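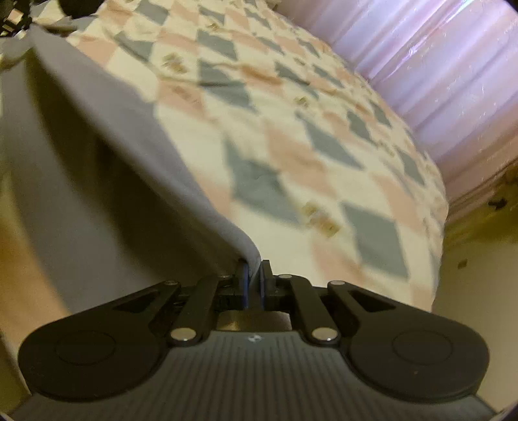 Washing a king size bed cover at home, or is it laundrette only?

Orhun Bozkurt
Sep 16, 2024

Moved to Akcombe in the spring and the big patterned cover off our bed needs a proper wash. Label has faded to nothing. It's patterned one side, plain grey on the back, and I think cotton but wouldn't swear to it. Our machine is a Clikari, the smaller one, and I can get the cover in if I really shove. Drum turns, just about. Last time it came out with powder streaks all down the back and the middle bone dry, so something's wrong. Is it the machine or me? Nearest laundrette is Pondholm and the bus only goes twice a day. Also worried about the colour running into the grey. Don't want to shrink it either, it only just reaches the sides as it is.

Adelino Paiva

Too full. If you have to shove, it won't wash, the water can't get through it. You want a hand's width of space at the top of the drum, more if you can. I gave up doing ours at home, the spin kept stopping with 4 minutes left and I'd end up wringing it out in the bath. Horrible job.

Pondholm laundrette has two big machines at the back, go early. Take your own liquid, the powder from the dispenser there clumps. 30 degrees, half the liquid you think, extra rinse. For the colour, wet a corner and press a white hanky on it for a few minutes. If the hanky stays white you're probaly fine. If not, cold wash and a colour catcher sheet.

Drying is the real pain. Over two lines, not one, grey side out so the sun doesn't get at the pattern. Turn it at lunchtime. Don't start this in November, ours took days and smelled of pond.

fenella_k

just use the bath?? fill it, tread on it like grapes, drain, do it again. did mine for years like that

moss and mortar

Agree with Adelino about the drum. Wouldn't do the bath thing unless you've got a strong back, a wet one weighs a ton and you have to lift it out in one go. Check the spin speed too, 400 is plenty for a big cover, some machines go mad and bang about on anything higher. And shrinking is mostly the tumble dryer so keep it out of there. Chávez dry cleaners on the high street will do them aswell but ring first, they send the big stuff away and it can be a week.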